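Florkier: taped grid layouts for everyday objects

Posted in: Data cards / Object layouts
January - by Hanyu Deng
3 min read

Florkier is a small set of records about where ordinary things sit on a marked floor. The floor is covered in brown kraft paper and ruled off with blue painter's tape. Objects are put down on the grid, and the record says which lines and crossings each one touches. 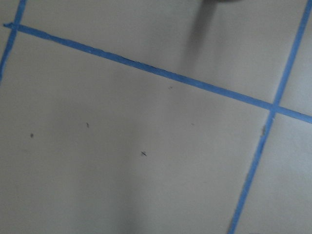
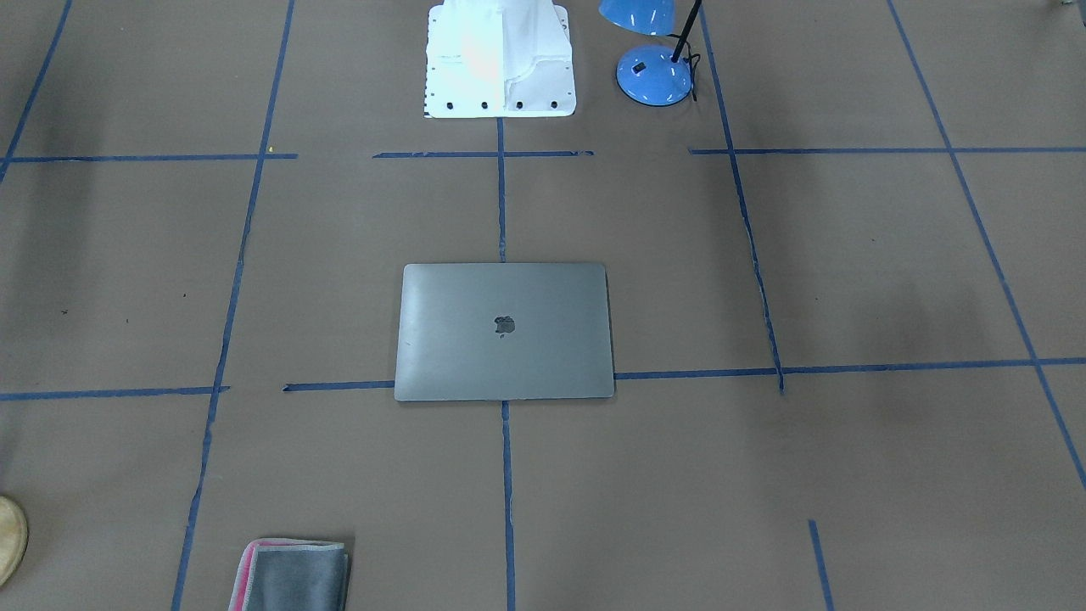 Maintained by: Gasen Layout Group, Dadberg

## What is in the set

There are 203 layouts. Each layout has a short text record and one or more pictures. The objects are the kind of thing found on a desk or in a hallway cupboard: laptops, lamps, folded cloths, round wooden pieces. The laptop in the wider picture is a closed MacBook, entered as `laptop_closed`, with its bottom edge on the lower horizontal line.

Close views of bare tape are kept as well. They carry the tag `tape_only` and have no object rows.

## Fields

- `layout_id` - running number, never reused
- `object` - plain name from `objects.txt`
- `state` - open, closed, folded, upright, or blank
- `on_line` - yes if any part of the object covers tape
- `on_crossing` - yes if the object covers a place where two strips meet
- `square_to_grid` - yes, no, or unsure
- `partial` - yes if part of the object is outside the picture
- `note` - free text

A sample row:

 object: laptop_closed
 state: closed
 on_line: yes
 on_crossing: yes
 square_to_grid: yes
 partial: no

Cloth is awkward. A folded cloth gets `folded` however neat or untidy the fold is, and the colour of the edge goes in the note if it differs from the rest. We tried a separate field for fold quality and dropped it, as two people rarely gave the same answer.

## The grid

The grid is there to name places, and it should not be used as a ruler. Tape was laid by hand. Edges are ragged in spots and the strips have some width of their own, so an object can touch a line without reaching the middle of it. We count that as `on_line: yes`.

In close views the lines often run at a slant and the cells look uneven. Do not straighten these pictures before checking them against the records. The labels were made on the pictures as they are.

Where two strips overlap, the blue can look darker. One early pass marked a few of these as objects. Žydrūnas Pärn went through them and removed the rows, and the fix is in version 2.

## Checking

Of the layouts, 72 were labelled twice by different people. Most differences were in `square_to_grid`, mainly for round things, which now always get `unsure`. If you find a round object marked yes, please report it.

## Files

- `layouts.csv` - all records
- `objects.txt` - list of allowed names
- `pictures/` - some 900 files, sorted by layout number
- `wan/` - older records from the Wan list, kept for reference and not corrected

Names in `wan/` do not match `objects.txt`. A lamp may be "light" or "desk light" there. Use the main file unless you need the old wording.

## Known gaps

Few layouts have open laptops. Glossy surfaces show reflections of the overhead lights, and these are not labelled. Marks on the kraft paper are not labelled either.

Corrections go to Hanyu Deng, with the layout number in the subject line.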